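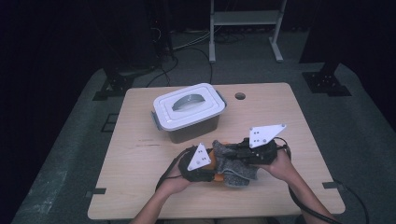

A gray knit sock on the worktable, with a lidded storage box off to the left.

I got to the mending shop before it opened, which on a Sunday means any time before noon, and she let me in anyway and put the kettle on. She's been fixing other people's knitwear in Morby for 14 years now, and I'd wanted to talk to her ever since she saved my favorite cardigan (moths, two elbows, a long story).

I asked how it started. "With my husband's socks," she said. "He hikes, so he goes through heels like you wouldn't believe. I got cross about throwing them out, and my aunt showed me how to darn over a lightbulb. The old round kind. I still have it in a drawer somewhere."

These days she works on a proper wooden mushroom and buys most of her wool from Carrilho, a little mill that will sell her tiny amounts. She likes that they still do dull colors. "Everybody wants to sell you mustard and teal! What people wear is gray, navy and that brown that looks like a wet dog. I need eleven grays before I need one teal."

So does the patch have to match? I'd been seeing bright, showy mends all over the place and I sort of assumed she'd love them. She made a face. "I'll do it if they ask. I did a whole red heel last winter and the girl was thrilled. But for me, if I can't find it again myself, I'm happy."

We got onto money, because I'm nosy. A sock costs $12 to darn, and yes, she knows you can buy a new pack for less. Some customers hear the price and leave. Others turn up with a shopping bag full. Last December she took in 204 pieces, mostly sweaters, and had to close the book two weeks early. "I was doing cuffs at breakfast. I was doing cuffs in the bath, nearly."

I'd brought a sock of my own, and she stretched it over her hand and held it up to the window for an uncomfortably long time. The heel was fine, apparently. The trouble was the toe, where the wool had gone thin without breaking. "Bring them to me like this," she said. "Don't wait for the hole. A thin spot takes me half the time and it sits flatter in the shoe."

She also told me to stop using the dryer and to cut my toenails. I've done one of those so far.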